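Speaker notes: Choosing a sampling interval for groundwater monitoring
Indira Gounder, Rirncombe well field review, 1/15/23

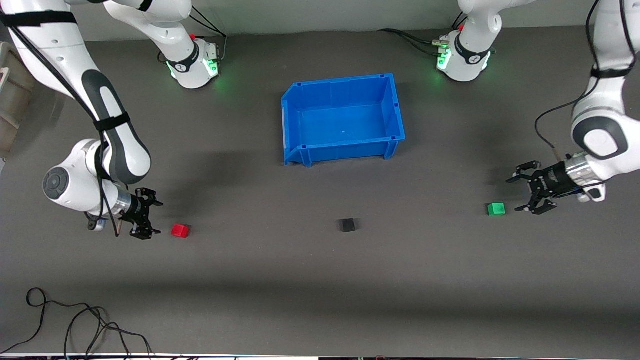
Slide 2. Background
Rirncombe has 112 observation wells. Most were read by hand once a month until the loggers went in. The Gurkalbridge wells are deeper and respond slowly to rain. The Udard wells are shallow and respond within hours. One interval was set for both groups, and that is the problem for this talk.

Slide 3. What the interval has to capture
Start with the fastest change you need to see. For Udard that is the rise after a storm. For Gurkalbridge it is the seasonal low, usually in November. Pause on the hydrograph. Point out the flat stretch — the level did move there, but the readings were too far apart to show it.

Slide 4. Storage and battery
Logger memory holds 4000 readings. At one reading per hour it fills in a little over 166 days. At one every 15 minutes it fills in under 42. Battery life follows the same trade but less steeply. Do not read the table aloud.

Slide 5. Barometric correction
Unvented loggers record water pressure plus air pressure. Subtract the air record, matched by time stamp. Check the clocks first. Pao-chu Chu found one pair an hour apart after a daylight saving change, and the corrected series had steps in it. Well 1033 is the case to show.

Slide 6. Proposed settings
Udard: 15 minutes, download monthly.
Gurkalbridge: six hours, download twice a year.
Bednárik: leave as is until the casing is repaired.

Questions. If asked about telemetry, costs are in the handout, page 3.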